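Does a printed fabric ottoman top need a cover, or is that overkill?
Posted March 4, 2020 in Home & Cleaning

dandton_renter
I bought a cushioned ottoman with a printed top, a horse and a lot of teal and orange border. It sits in the bedroom near the trash can, and you can guess what happens. Wrappers, tissues, used masks, whatever is in my pockets lands on the ottoman first and gets thrown out later, maybe. I cleared it all off and now I'm wondering if the fabric is picking up grime I can't see.

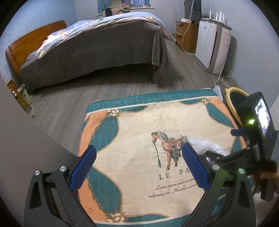
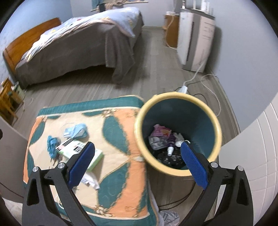
The store pushed a Sekton spray at me, 30 dollars a can, "good for 100 sittings." Who is counting sittings? My sister-in-law says to throw a towel over it, but then why did I buy one with a horse on it. Also, the lettering on it has "Lorem ipsum dolor sit" in it, so I'm not convinced anybody at the factory was testing for stains either.

Stusach
Skip the spray. I tried one on a bench in May and coffee went straight in. Vacuum with the brush end, then a damp white cloth on a hidden spot first to see if the color moves. If it does, stop there and don't let anyone sell you a "gentle" foam.
And get a small tray for the pocket stuff. Masks and tissues should go right in the can - you have one next to it.

sydorenko263
just use dish soap, works on everything

Stusach
It does not work on everything. Too much soap stays in the padding and pulls in more dirt. I ruined 4 chair seats that way.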